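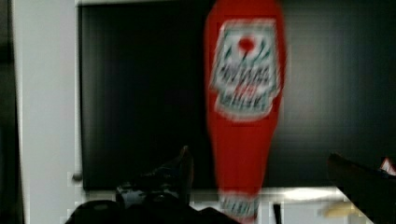 Item 9: red ketchup squeeze bottle, upright, keystone-shaped label on the upper half.

Dondalis Kitchen, worktop and condiment inspection
Sheet 937, November
Inspected by: Afiq Pasaribu
Start: 14:10

Results are entered as Pass, Fail or Recheck. Comments are required for anything other than a Pass.

Worktops and ledges

1. Surface free of crumbs and grease: Pass
2. Joints and sealant intact: Recheck
Comment: Sealant lifting behind the sink over a length of 13 cm. No movement when pressed. Reported to Mirani Maintenance.
3. Cleaning cloths changed at start of shift: Pass
4. Spray bottles stored away from food: Pass
Comment: Drimis degreaser moved to the lower cupboard after the previous inspection and still there.

Squeeze bottles and sauces

5. Opening date written on each bottle: Fail
Comment: Mustard had no date. Discarded. Marker pen now kept in the drawer under the kettle.
6. Caps close fully: Pass
7. Nozzles free of dried sauce: Recheck
Comment: Residue on the brown sauce nozzle. Washed during the visit. Check again at close.
8. No refilling of branded bottles from bulk tubs: Pass
9. Ketchup stored upright with cap shut when not in use: Pass
Comment: Dated on the base. Outside of bottle wiped down. Return to the fridge at the end of service.
10. Use-by dates in range: Pass

Fridge and storage

11. Fridge at 5 °C or below: Pass
Comment: Fistotix probe, top shelf, read 4 °C after 6 minutes with the door closed.
12. Raw items below ready-to-eat items: Pass
13. Door seals clean and undamaged: Fail
Comment: Split at the lower hinge corner. Door closes but the seal does not sit flat. Replacement ordered. Take readings twice per shift until fitted.

Actions outstanding

Item 2, reseal behind sink: Mirani Maintenance
Item 7, nozzle check at close: evening shift
Item 13, fit new door seal: A. Pasaribu to confirm delivery

Finish: 14:55
Copy left in the kitchen folder.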